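The Second Shift Learns a New Routine

At Mustow's service center in Clanham, automation has reached the supply drawers. The staff are still deciding what it means for their jobs.

March 27, 2025

For most of its history, the Clanham service center of Mustow, a supplier of reconditioned office and workshop furniture, did its routine work by hand. Desks and cabinets came in through one door, were checked, cleaned, stocked and tagged, and went out through another. The heaviest lifting passed to conveyors years ago. The small work stayed with people, and the company's managers assumed it always would.

That assumption began to change last September, when Mustow agreed to try a robot on the tasks its employees perform between larger jobs: opening and closing drawers, clearing surfaces and returning loose articles to their places. The control software comes from Ivanyshyn, an outside contractor, and the trial is scheduled to run until the end of the summer.

Sunil Saha supervises the floor where the trial takes place. He has been with Mustow for 7 years and was, by his own account, opposed to the plan when it was first presented to the staff.

"My concern was that we would be asked to keep the same pace and look after a machine as well," he said. "That is what happened for the first two weeks. Then we changed the schedule."

Under the present arrangement, each session with the robot lasts 90 minutes and is entered on the roster as a work assignment in its own right. The employee on duty sets up the articles, observes each attempt, and records the result in a shared log. No one is expected to meet a processing target during that time. Mr. Saha considers this the most important decision the company has made about the project, and he notes that it cost nothing but an argument.

Drawers receive particular attention. A person closes one with a knee or a hip while thinking of something else. A machine has to find the front panel, judge how far the drawer stands open, and push without shifting whatever has been left on top of the cabinet. Drawers that stick, drawers with worn runners and drawers that slide back by themselves must each be met with a slightly different effort.

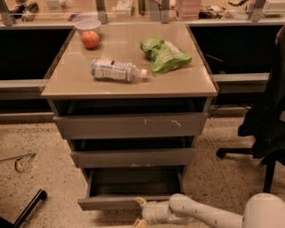
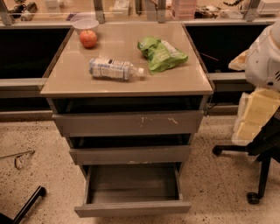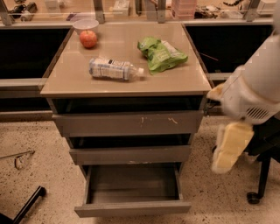

Drawer work at the Clanham center. In each view the bottom drawer stands open farthest, with an apple, a bowl, a water bottle and a snack bag on the cabinet top.

Everyday articles are preferred for the exercise over blocks or test shapes. Mustow's reasoning is that its workrooms contain lunches, bottles and wrappers as well as tools, and a machine that can manage only a tidy room would be of limited use there. Staff were invited to suggest articles, and the list posted in the break room now runs to two pages.

The effect on employees has been uneven. Sarahí Barajas joined the center as a cleaner and finisher and now spends part of her week preparing and recording sessions. Her job title has been revised and her hourly rate raised. She described the new work as quieter and, on some days, more tiring than the old.

"With finishing, your hands are busy and your mind can go where it likes," Ms. Barajas said. "With this, I have to watch. If a drawer moves the wrong way, I need to be able to write down what I saw, and it has to make sense to a person in another building."

She has become the center's main author of those reports. Early entries in the log tended to be brief; "did not close" was typical. Ivanyshyn's engineers asked for more, and Ms. Barajas drew up a one-page guide that asks the writer to state which drawer was involved, where the arm made contact and what else moved. The guide has been adopted for every session.

Others have seen less benefit. Five employees have been trained to run sessions, and those who work mornings only are seldom assigned to them. Several have asked whether the higher rate will be offered to them as well. Management's written reply states that training places will be opened to the morning shift before the trial ends - a commitment the staff intend to hold it to.

The larger question, whether the machine will reduce the number of positions, has been answered only in part. Mustow has stated in writing that no post will be removed during the trial. It has made no statement about the period afterward. Mr. Saha has asked for one, and he raises the matter at each monthly meeting.

"People can accept an answer they do not like," he said. "It is harder to plan your life around no answer."

There are practical limits to what the robot could take over in the near term. Inspection, upholstery repair and customer returns are outside the scope of the project, and a second site at Sirnonen has declined to take part until it has seen the Clanham findings. A summary of the session log is being prepared for that purpose, with Ms. Barajas responsible for the section on drawers.

She expects to need most of the spring to finish it. In the meantime the afternoon roster has been extended, and two further cabinets have been set aside from stock, both with runners that stick.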